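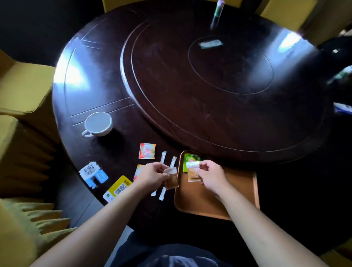
图1 深棕色木圆桌，中间带转盘

饮食与社会 第5讲 谁坐哪儿，谁先动筷子
课堂讲义（周四班用，教室还是202）

先说两件杂事。上次有同学问讲义能不能提前发，我尽量，但我写讲义的习惯很差，总是上课前一晚还在改，所以大家拿到的版本和我嘴上讲的可能对不上，以嘴上讲的为准。另外上一讲关于“主食”的讨论还没收尾，Kamol Wannasri同学提的那个问题（为什么吃了一肚子菜还会说“没吃饭”）我放到下一讲开头说，今天先把餐桌这一块讲完。

一、从“一起吃”说起

英文里有个词叫commensality，中文一般译成“共食”或者“同桌共餐”。拆开来看，前半截是“一起”，后半截来自拉丁文的“桌子”，意思就是共用一张桌子。我很喜欢这个词，它把桌子直接写进去了。中文的“共食”里没有桌子，这倒也合适，咱们的祖先很长一段时间是坐在席子上吃的，面前摆一张矮矮的食案，一人一份。“席”这个字后来一路走到了“宴席”“酒席”“出席”“主席”里头，坐的东西早换成椅子了，字还留着。

共食要讲规矩，这一点古人写得非常直白。《礼记·曲礼》里有一串“毋”字打头的句子，我每年读都想笑：毋抟饭，毋放饭，毋流歠，毋咤食，毋啮骨……翻译过来大致是别把饭捏成团，别把手里多余的饭放回去，喝汤别喝得稀里哗啦，吃的时候别咂嘴出声，别啃骨头啃得嘎嘣响。前面还有一句总的，“共食不饱，共饭不泽手”，和别人一块吃，别只顾着自己吃饱。

请大家注意这些规矩的对象。一个人在家吃饭，谁管你啃不啃骨头？规矩是冲着“旁边有人”去的。所以我们读这类材料，可以反过来读：凡是要专门写下来禁止的，多半是有人常干的。抟饭要禁，说明真有人在捏饭团，捏成团就能多拿一点，旁边的人就少一点。礼仪的背后常常是分配问题，这句话请画线，后面还要用。

二、方桌的时候，位置是有朝向的

讲座次总绕不开鸿门宴。《史记》里那一段，谁朝东、谁朝南、谁朝北、谁朝西，交代得清清楚楚。中学课本里都有，可是很多人是当流水账背过去的。在当时室内的座次里，坐西朝东最尊，往下数是朝南、朝北、朝西。主人一方占了朝东的位置，客人被安排在朝北，客人的谋士朝西，用的字还是“侍”。一场饭还没开吃，谁压着谁已经坐出来了。写史书的人不用加一句评论，读的人全懂。

（这里我会停一下，请大家凭记忆画一张座次图，画错了没关系，画完和旁边的人对一对。）

到后来桌椅普及，八仙桌摆在堂屋正中，朝向的讲究换了样子，道理还在。正对门的一边是上首，背对门的一边是下首。各地又有各地的说法，有的看桌面木纹的走向，有的看左手右手，有的看离灶房的远近。我收学生作业收了好几年，发现几乎每份写老家宴席的作业里都有一段“推让”：长辈说你坐你坐，晚辈说不敢不敢，拉扯半天，最后坐下来的结果跟一开始大家心里想的一模一样。

那推让有什么用？我自己的看法（你们可以不同意）是，推让把一个本来由身份决定好的结果，演成了大家互相谦让得来的结果。坐上首的人因此既得了位置，又得了谦虚的名声；坐下首的人表示了敬意，也没丢面子。Ga-eun Song同学上学期听这门课的时候提过一个反例，说她参加过一次婚宴，推让推得太认真，真有一位不懂行的客人顺势坐了上首，全桌安静了好一会儿。这个反例特别好，规则平时是看不见的，有人坐错了，它就露出来了。

三、圆桌平等吗

很多人一上来就说，圆桌没有头没有尾，所以平等。西方人有圆桌骑士的传说，我们有“团圆”，听上去都很美好。可是你去一家正经点的饭馆，包间里的圆桌，哪个座位是主位，服务员一眼就能指给你。正对门的，背后有画的，口布折得比别人高一截的，都可能是。桌子是圆的，房间可不是圆的，门总得开在某一边。

所以讨论圆桌的时候我建议大家把两层分开看。一层是桌子本身的形状，它确实有后果：每个人离桌子中心一样远，每个人都看得见别人的脸，谁也没法躲到长桌的末尾去玩手机（好吧，照样有人玩）。另一层是桌子所在的空间和到场的人，它们会把高低重新带进来。这两层有时候互相抵消，有时候叠在一起。

圆桌还有个很实际的好处，加座方便。方桌一边坐两个人，再来一个就得挤在桌角，老人家还要说坐桌角不吉利。圆桌嘛，大家把椅子往两边挪一挪，再来一个也坐得下。中国人请客经常到最后一刻才知道来几个人，圆桌对这种不确定性宽容得多。我外婆家以前有一块很大的圆桌面，平时立在门背后，过年时搬出来往方桌上一扣，当场就变成圆桌了。吃完再立回去。这种“方底圆面”的做法不少同学家里应该也有，下次回家可以问问。

四、转盘改变了什么

没有转盘的时候，大圆桌有个毛病，对面的菜够不着。够不着怎么办？要么站起来伸长胳膊（失礼），要么请对面的人夹给你（欠人情），要么干脆只吃面前那两盘（吃亏，但最体面）。小时候大人常教我们“只夹自己面前的”，在没有转盘的桌子上，这条规矩等于说，你能吃到什么取决于你坐在哪儿。好菜摆在主位前面，座次就直接变成了菜单。

有了转盘，菜会走路了，“面前”这个词的意思也跟着变。现在的“只夹自己面前的”，可以理解成“等它转到面前再夹”。规矩的字面没动，内容换了。这是我很想让大家学会观察的一种变化：句子还是老句子，底下的东西已经悄悄挪了地方。

转盘又带来一批新规矩，没有哪本经典写过，可大家都知道：

别人正在夹菜的时候不要转。
新上的菜先转到主宾面前。
转之前看一眼，别让高的东西碰倒了杯子。
慢一点转，尤其桌上有汤的时候。
不要为了一盘自己爱吃的菜转上大半圈（可以转，但要装作是顺便）。

最后一条是我加的，不过你们笑了就说明你们也遵守它。

往哪个方向转也有讲究，不少地方说要顺时针。我在课上问过好几届同学，答案乱得很，有人斩钉截铁地说必须顺时针，有人从来没听说过，还有人说他们家看谁离鱼近。我倾向于认为，统一方向最大的作用是避免两个人同时往相反方向使劲。跟靠右行驶差不多，选哪边不太要紧，大家选同一边才要紧。当然，一旦选定了，后来的人就会给它编出各种吉利的解释来。

Usa Panyasiri同学在课前问题里写了一句，我抄在这儿：“转盘让每个人都有机会，可是谁的手放在转盘上，还是有差别的。”说得真好。小孩的手放上去会被拍下来，新来的女婿一般不敢动，年纪大的长辈也不用自己动，自然有人替他转。观察一顿饭，与其盯着谁吃了什么，不妨盯着谁在转。

五、夹菜、公筷、分餐

给别人夹菜是一种很有意思的行为，它表达的东西太多了：疼爱，客气，照顾，有时候也带一点点控制。“多吃点这个，对身体好”，夹过来就落在你碗里，你没法退货。我做学生那会儿去同学家吃饭，碗里的菜堆得看不见米饭，我每吃下去一层，就又盖上一层，到后来我不敢吃了，光喝汤。

文学里写夹菜写得最热闹的，还得数《红楼梦》第40回，刘姥姥在大观园吃鸽子蛋那段。给她的是一双老年四楞象牙镶金的筷子，又沉又滑，好容易撮起一个来，偏又滑下来滚在地上。满屋子人笑成一团。我们一般读它读的是好笑，今天请换一个读法：那双筷子是故意给她的，同一张饭局上，餐具不一样，人就不一样了。刘姥姥心里明不明白？往后读一点，你会发现她明白得很，她是在配合。这一段建议回去重读，下次讨论要用。

公筷的争论大家比较熟。支持的说卫生，反对的说见外。“见外”两个字值得琢磨，它把人分成里外，在一个盘子里伸筷子的是“里”，要另拿一双的是“外”。所以在家里推行公筷往往比在饭馆难，长辈会觉得你嫌弃他。我家的解决办法是每道菜配一把勺子，不提“公筷”这个词，我妈就接受了。名字有时候比东西更让人不舒服。

至于分餐，常有人当成是从外国学来的，前面讲过，席地而坐、一人一案的时候本来就是分着吃的。大家围着一张高桌、从同一个盘子里夹菜，要等到高桌高椅用开了以后才慢慢成为常态，中间过渡的时间很长，各地各阶层也不齐。你们写作业的时候如果想说“中国人自古以来就合餐”，请先删掉“自古以来”四个字，再看看这句话还站不站得住。

六、吃完以后的桌子

这一段在大纲里没有，是我临时加的，时间不够就跳过。

研究餐桌的人多半写吃饭的那个时段，从上菜写到散席。可是一张桌子一天里真正用来吃饭的时间很短。剩下的时间呢？写作业，择菜，打牌，算账，放快递，吵架，和好。Prapai Siriwan同学去年交的田野笔记就只写一张餐桌不吃饭的时候，她从早上记到晚上，发现同一把椅子，吃饭时是爸爸的位置，下午就成了外婆戴老花镜看报的位置，因为那儿光线好。吃饭时的座次一到下午就散了，到傍晚又自己长回来。我给了很高的分数。

老桌子上的痕迹也可以当材料读。划痕、烫出来的白印子、某一块特别亮的边缘，都跟人怎么使用它有关系。不过要小心，不要看见一道印子就编故事，印子只告诉你有过摩擦，是碗还是钥匙，得去问用桌子的人。访谈和观察要配着来，这句话我上次讲过，下次还会讲，嫌烦也请忍着。

七、几个容易混的词

共食：和别人一起吃，重点在人。
合餐：从共用的盘子里取食，重点在取菜的方式。
分餐：每人一份。请注意分餐也可以是共食，食堂里几个人端着各自的盘子坐一桌，就是分餐的共食。
上首、主位：不完全一样。主位有时指主人坐的位置，有时指最尊贵的位置，各地用法不同，写作业时请交代清楚你用的是哪个意思。
陪客：被请来陪主宾的人，他的任务是让场面不冷下来，这个角色非常值得写，可惜写的人少。

八、作业和阅读

作业写2页以内，题目是“一顿饭里的手”。选一顿有几个人在场的饭，家里、食堂、饭馆都行，只写手的动作：谁盛饭，谁倒水，谁转桌子，谁给谁夹，谁的手一直放在腿上。不要写表情，也先不要分析，分析放在最后一段，长短随意。写别人之前要征得同意，名字请换掉。

阅读有两样。一样是《礼记·曲礼》里关于进食的那一节，有注释的版本就行，不用啃原文。另一样是Gemma Lambert老师给的婚宴访谈记录，她在Zindville做的，一共40页，看着吓人，其实大部分是对话，读起来很快。重点看新郎的姑姑讲排座位的那一段，她为了把两个不说话的亲戚隔开，改了好几稿座位表，最后让一个小孩坐在中间。

讨论题，先想一想，不用写下来：

你家吃饭有固定座位吗？如果有，是什么时候固定下来的，有没有人宣布过？
家里少了一个人或者多了一个人以后，座位是怎么重新排的？
外卖摆在茶几上，大家坐沙发吃，算不算同桌？
如果把你们家的桌子换一个形状，谁会最不习惯？

第三题去年吵得最厉害，我没有标准答案。作业下次上课前交给我，纸的电子的都可以，电子的麻烦在文件名里写上自己的名字，不要只写“作业”。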